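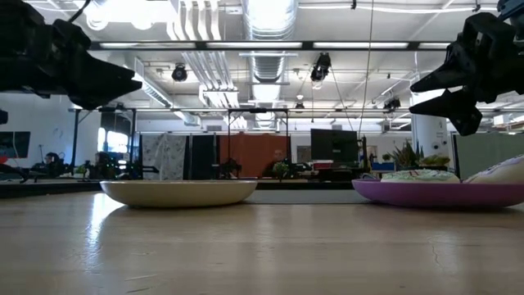
Most towns have stopped repairing things, and I think that was a mistake we could still undo at small cost.

When I moved to Omitbridge there was a shop on the main street, Wijesinghe, that fixed lamps, toasters and chairs. The sign over the door gave the year 1879. It closed last July. The rent had gone up, but that was only part of it. Fewer people were coming in, and I was one of those who had stopped. My last visit was for a kettle. The repair cost 15 dollars and took 9 days, and I remember grumbling about the wait.

A new kettle would have come the next morning. I understand why people pick that. What bothers me is that the choice is getting harder to make the other way. I have a desk fan from Gorkico that is held shut with glue. When the switch failed I couldn't reach it without cracking the case. The company's answer was a discount code for a new fan.

I don't think shoppers can fix this by feeling guilty. Someone with two jobs and a broken vacuum is going to buy a vacuum. The rules have to change first. Makers should use screws, sell spare parts for a fair price and print the wiring plan. Older products had all of that. My parents' Fodeck radio has a diagram pasted inside the back panel, and it has been mended twice.

Cities could help as well. Omitbridge has 41 empty storefronts by the council's own list. Let one of them go to a repair shop at a low rent for a couple of years – long enough to see whether customers return. I believe plenty would, if the shop were near the bus stop and open after work.

The fan is still in my closet. I would pay to have it fixed, and right now I have no place to take it.

February 2023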